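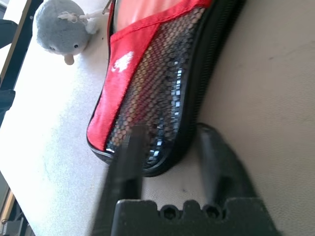 Tapio Keskinen

The acceptance test called for 40 items cleared from the table and put where they belonged. The contract said "belonged" without defining it, and Myrtle Halvorsen had declined to define it when asked. It was her table.

Lyle Schumacher read the item list aloud. Item 22 was a pouch, red and black, with a zipper down one side and a mesh panel. Item 23 was a stuffed toy, gray, with a beak-like snout.

"Start," he said.

The arm went to the pouch first. The planner gave mesh a low grasp score. Light came through it, and the depth estimate wandered by 10 millimeters between readings. The zipper scored higher. The fingers came down at the rounded end, one on each side, and stopped.

"It's thinking," said Lyle.

"It's waiting on a threshold," said Roald Vik, who had written the threshold.

Myrtle sat by the window with her coat on. She had agreed to the trial in October, after the Dalham office offered to pay her electric bill through the winter. Up to then the system had only worked the returns counter at Baptiste, where everything went into one of two bins. It had been good at that. A house has more than two bins.

The fingers closed. The pouch folded at the middle, slid a little, and held. The arm raised it, turned, and paused over the drawer marked TRAVEL, then over the drawer marked SEWING. The log showed a confidence of 0.51 for the first and 0.49 for the second.

"Which is it?" Roald asked.

"Depends what's in it," said Myrtle.

"What is in it?"

"I'd have to look."

Lyle wrote down that the item could not be scored. Then he crossed this out, as the form had no box for it, and wrote "pass – provisional." The arm was still holding the pouch over the gap between the drawers. After 22 seconds it timed out, returned to the table, and set the pouch down close to where it had found it.

"That's what I do with it," said Myrtle.

Roald opened the log and scrolled to line 1768, where the return was recorded as a fault. He changed nothing. The rules of the trial allowed him to annotate, so he typed: matches user behavior. He looked at the words for a while and added his initials.

The toy was next. The planner offered three grasps, all on the body, and rejected the string at the top as too thin. The arm had moved over it when Myrtle spoke.

"Leave that one."

"It's on the list," said Lyle.

"It stays on the table."

"Then the table isn't clear."

"No," she said.

Roald pressed the hold key. The arm stopped with its fingers open. Lyle turned the page back to the contract and read the sentence again, with his pen under the word, and then he went to ask if there was any coffee.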